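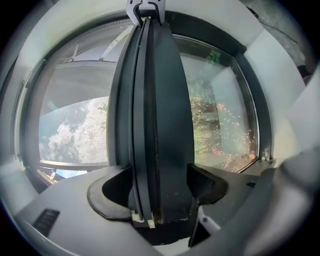
Sevura Adds Replacement Seal Line for Older Sliding Windows

ZINDPORT, December – Sevura, a maker of weather seals for homes and small commercial buildings, will begin shipping its Fevus seal line to dealers this month. The line covers sliding windows and patio doors with worn or missing factory seals.

Fevus seals are sold in 100-foot and 500-foot rolls and come in four pile heights. The backing strip fits standard T-slots and can be cut with shears. No adhesive is needed. Corner pads are sold separately in bags of 152.

"Most callers have a sound sash and a flat seal," said Reinhold Gerlach, product manager at Sevura. "They need the right backing width, and until now we could not supply all of them."

Stamatopoulos, a building supply distributor, will stock the full line at its Zindport warehouse. Orders placed before 2 p.m. ship the same day. The printed cross-reference guide lists 687 window and door models by backing width and pile height.

Dealers may request samples and the guide through their Sevura account representative.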